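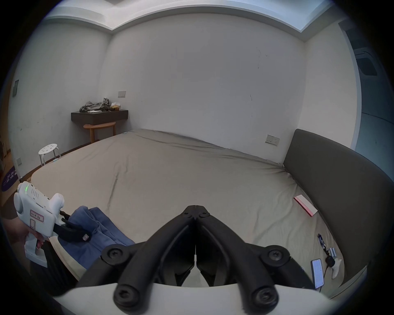 Storage recovery open day, Olness, July. Ukano opened its drive lab at 8 am and ran two sessions. I attended the first, led by Baiba Lūse.

She began with partition tables. A volume missing after an operating system upgrade is usually still on the disk, minus its drive letter. Check the disk management tool before buying software.

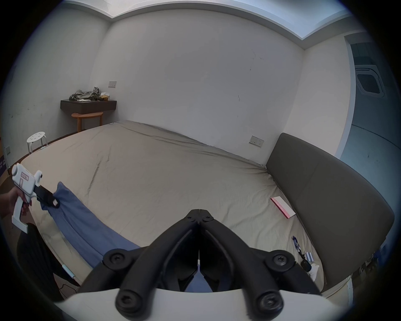 The second half covered cloning. Saxena's imager read a failing 390 GB volume and logged 100 unreadable sectors — all in the swap area.
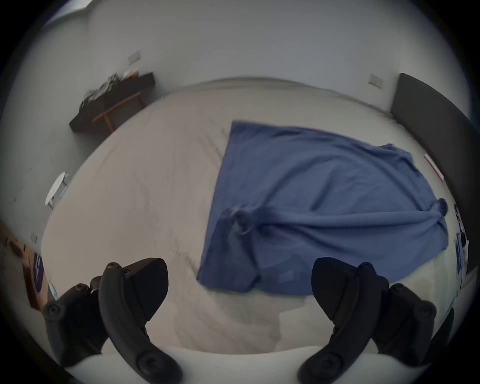
Jiritz makes the block-map viewer used on the day. It draws allocated space as coloured rectangles over free space. One small volume on a big disk made the unallocated area easy to judge. Export is CSV only. 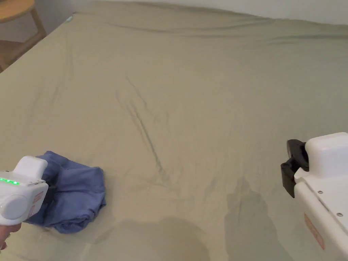
Bed with green fitted sheet, chair or stool at left.

Slides are on the Ukano site. The imager firmware notes were not handed out.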